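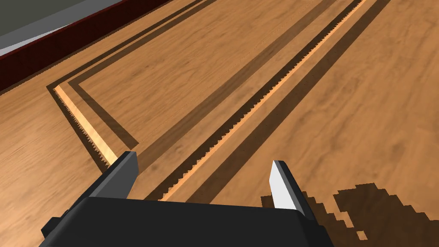 Dasesow, the developer of simulation software for robot handling, will open its training hall in Pladau to visitors on Aug 11, 2022. Companies, teachers and interested residents are invited to see how a gripping task is prepared on the computer before a real arm is switched on. The central part of the program is a live demonstration of Plendo, the simulation environment of Dasesow, with long and thin wooden parts as the subject. Such parts are difficult for many grippers. In the Plendo view, two pale strips with a fine row of teeth along one edge lie on a wooden surface, and the black gripper is close to them with both fingers open and nothing held between them. At this point of the work, the operator must decide from which side the fingers should come and how far they may go down without touching the surface.

The doors open on Thursday morning and the first demonstration begins 21 minutes after the welcome, when all guests have received their badge and their safety instruction. Each demonstration is given for a small group, so that everybody can stand close enough to the screens and ask questions. The groups change over in the middle of the hall, where coffee and cold drinks are served.

"We want to show the work as it is on a usual day," says Milan Lambrechts, managing director of Dasesow. "A visitor who comes to us often expects a robot that moves very fast. What he sees first is a person at a desk who looks for a long time at a strip of wood on a screen. For us this is the interesting part, and I hope that after the visit our guests will find it interesting too."

From the screen to the cell

The demonstration has two stations. At the first one, an operator works with Plendo and plans the approach of the gripper to a strip. The visitors can follow how the position of the fingers is changed and how the program reports a contact which is not wanted. Guests who wish to try it may take the place of the operator and move the simulated gripper with a hand controller. No previous knowledge is necessary.

The second station is the robot cell, which stands behind a safety fence at the back of the hall. There the same task is carried out with a real arm and with strips cut by the joinery company Prins, a partner of Dasesow in this project. Prins makes profiles and trim for furniture makers in the region and has provided 447 strips in different lengths for the tests. Some of them are slightly bent. The employees of Prins selected these on purpose, because in their own production the wood is also never completely straight.

Dasesow and Prins started their cooperation in June. Since then, the two companies have recorded 213 test runs in the cell, and every run was first prepared in Plendo. The records will be available on a screen next to the cell – also those of the runs in which the strip was lost or turned in the fingers. An engineer will explain on request what was changed afterwards.

A known problem of thin parts

Long strips are light, but they are not easy to take. When the fingers close too far from the middle, one end hangs down and the strip begins to swing. When they close too strongly, a fine toothed edge can be damaged. In addition, a thin part lies very low on the table, so that there is only little space for the fingers. A wrong height of a few millimeters is enough to press the gripper against the surface.

In many workshops these parts are therefore still sorted and placed by hand. This is also the case at Prins, where two employees of the finishing department have taken part in the project from the first week. They explained to the developers how they hold a strip, where they look first and which pieces they put aside. Several of these remarks have been included in the settings of Plendo. One of them concerns the order of picking: a person normally takes the strip which has the most free space next to it, and the simulation now proposes the same.

"I had believed that we would teach the carpenters something about robots," says Milan Lambrechts. "In the first weeks it was mostly the other direction. They took a strip in the hand and told us that our plan would not work, and then we tested it and they were right."

The project is not finished. At the moment the cell can work with strips which lie separately on the table. Strips which cross each other or lie in a pile are still a difficulty, and Dasesow does not give a date for this function. During the visit the developers will show one such case in the simulation, and they are glad to hear opinions from guests who have experience with similar material.

Program for schools and trainees

In the afternoon the hall is reserved for school classes and trainees in woodworking and mechatronics. They will work in teams of 5 at the simulation desks. Each team receives the same surface, the same gripper and the same strips, and must bring the strips into a tray which is drawn on the plan. The teams can save their solution, and a selection will be run in the real cell before the end of the day. Teachers receive the exercise sheets in advance by e-mail. The sheets may be used freely in class, also without a robot.

The trainees of Dasesow are responsible for this part of the day. They have prepared the exercise themselves and tested it with the trainees of Prins, who found the first version too easy. The second version contains a shorter strip close to the wall, where the gripper has less space to turn.

Practical information

Admission is free. For the morning demonstrations a registration is necessary, as the number of places near the cell is limited. Companies may register up to three persons. Visitors who come without registration are welcome in the front part of the hall, where the Plendo desks are placed, and can move to the cell if a place becomes free.

Closed shoes are required for the visit to the robot cell. Safety glasses are provided at the entrance. The hall is accessible by wheelchair, and one of the simulation desks can be adjusted in height. The demonstrations are held in English and Dutch – please mention the preferred language in the registration. Photography is permitted in the whole hall with the exception of the server room.

Visitors from the press are asked to announce themselves to the Dasesow office before their arrival. Interviews with Milan Lambrechts and with the project team of Prins are possible after the second demonstration of the morning.

About Dasesow

Dasesow develops software for the planning and testing of robot handling tasks. Its main product, Plendo, is used by small and medium workshops which want to examine a task in simulation before they buy or change a machine. The company has its office and its training hall in Pladau.

Press contact: Dasesow, Communication Office, Pladau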